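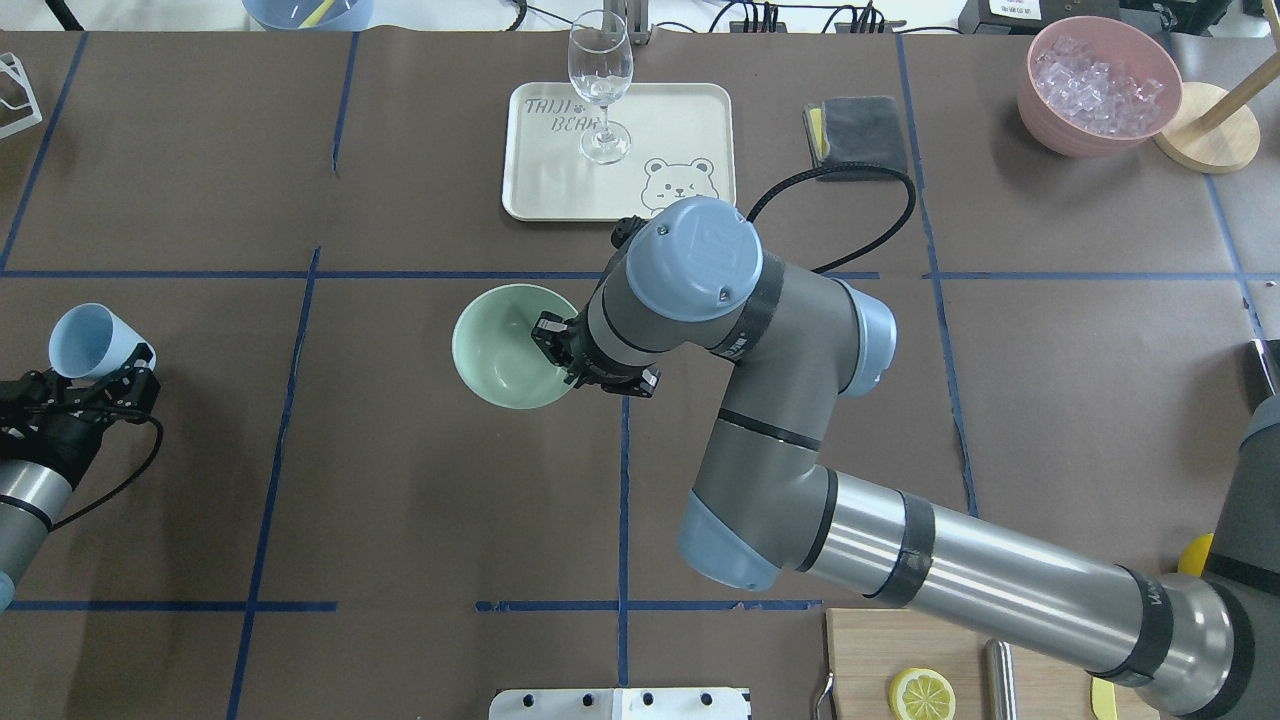 Fig. 2. Table with tape grid, tray, stemmed glass, bowls and folded cloth.

Table Service and Kitchen Order, Wednesday group
Handout for unit 17 – please bring it also next time
Teacher: Ferdinand Frei

Shares 65 Comments 2

1. The grid

Blue painter's tape divides the tabletop into fields. Before you lay anything down, decide which field belongs to which thing. In the Furnival room we use the same method on the long table.

2. The tray

A glass with a stem is best placed on a tray. In Fig. 2 the tray is cream-colored and has rounded corners, with the words TAIJI BEAR on it. The foot of the glass should stand completely on the flat part. Carry the tray with two hands.

3. Bowls

The mint-green bowl stands with the open side up. Ice has its own bowl, here the pink one. Do not put ice in the glass before the guest has said yes – many people prefer a drink without it.

4. Cloth and sponge

Fold the cloth and keep it beside the tray. The sponge is for the table, the cloth is for drying. Please do not exchange them.

Homework: draw your own table with a grid and write in each field what will stand there. Give the drawing to Carol Bickerstaff before the November break. Read also page 128 in the Lindel book.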